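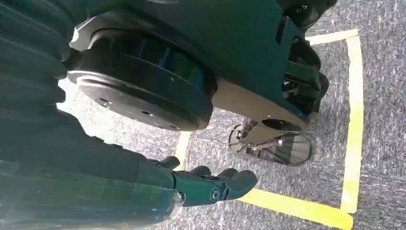
Caster inside the yellow tape, gripper open.

Base parks fine but the planner treats the tape as a wall

Posted by gridlock_ben

Hi all! I'm writing a parking routine for our mobile base with an arm on it. The goal is a rectangle of yellow tape on gray carpet, and I find the tape from the wrist camera by color. Works great in the log replay, but live, the local planner marks the strips as obstacles and gives up after 5 retries. I already turned the costmap inflation way down - no change. I'm on Grenon, the October build. Any ideas?

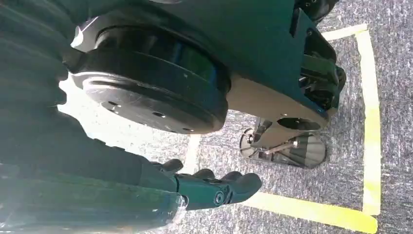
Ingegerd Bakke
Check which layer the strips land in before you touch inflation again. My bet is your color mask gets published on the same topic as the obstacle points. Give it its own topic and feed it to the goal estimator only. Also mask out the arm and the base, or glare on a shiny surface will wreck your corner fit.

tomtom90
just turn the costmap off lol

gridlock_ben
Same topic, yep. Split them and the planner stopped complaining - thank you!! Corner fit still jumps when the light is strong, so I'm doing the arm mask next.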